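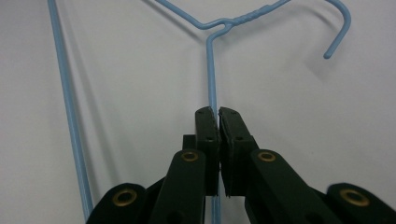 A gripper holds one wire of a clothes hanger between its two finger pads.

How Robots Learn from Hands

Pick up a clothes hanger. Did you have to think about it? Probably not. Your fingers closed at the right time and squeezed hard enough to keep it from slipping.

For a robot, a hanger is a hard thing to pick up. The wire is thin. The hook sticks out to one side. If you hold the hanger in the wrong place, it swings around and points the wrong way.

Scientists used to write a rule for every move a robot made. Move up. Move left. Close the fingers. That works well when the object is always in the same spot. It doesn't work well in a bedroom closet.

Learning by copying

There is another way. A person does the job first, and the robot learns from what the person did. Researchers call this imitation learning. To imitate means to copy.

Anjana Liyanage studies imitation learning at the Ellery Lab. Her team wanted a robot to learn how to handle hangers. They named the project Nilten.

The people on the team don't use their bare hands. They hold a tool called a gripper, which has two fingers that open and close. The robot's arm ends in the same kind of fingers. A camera on the gripper records what is in front of it, so the person and the robot get the same view of the job.

One turn at the job is called a demonstration. The Nilten team recorded 2,755 demonstrations. Each one was a little different. Sometimes the hanger started out tilted, and sometimes the hook faced the other way. A computer program then studied the recordings. It looked for patterns that link what the camera sees to how the gripper moves.

Two grippers, one hanger

Some jobs need two hands. Try turning a hanger around with only one hand, and then try it with both. With two hands, one can hold still while the other finds a new place to grab.

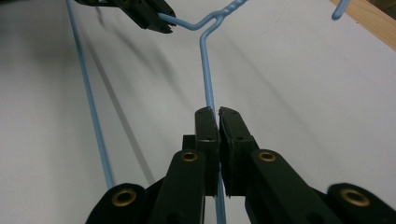 Two grippers on the same hanger. The far one is holding it close to the twisted neck.

Robots with two arms have an extra problem to solve. The arms have to work together. If one lets go too early, the hanger can drop. If both pull at once, the wire can bend. The program has to learn the timing for both arms.

Did it work?

To find out, the team gave the robot 8 hangers that were not used in the demonstrations. The robot tried to pick one up and pass it from one arm to the other. It did this 200 times and got it right 169 times.

Most of the misses happened when the fingers closed beside the wire. "A miss is useful to us," says Bevan Stubbs, an engineer on the team. "We go back and record more demonstrations of the part the robot got wrong."

The team plans to try plastic hangers next, and after that, hangers with shirts on them. Cloth is harder because it changes shape when it moves.

Words to know

Demonstration: showing how a job is done
Gripper: a tool with fingers that open and close to hold things
Imitation learning: teaching a robot by having it copy people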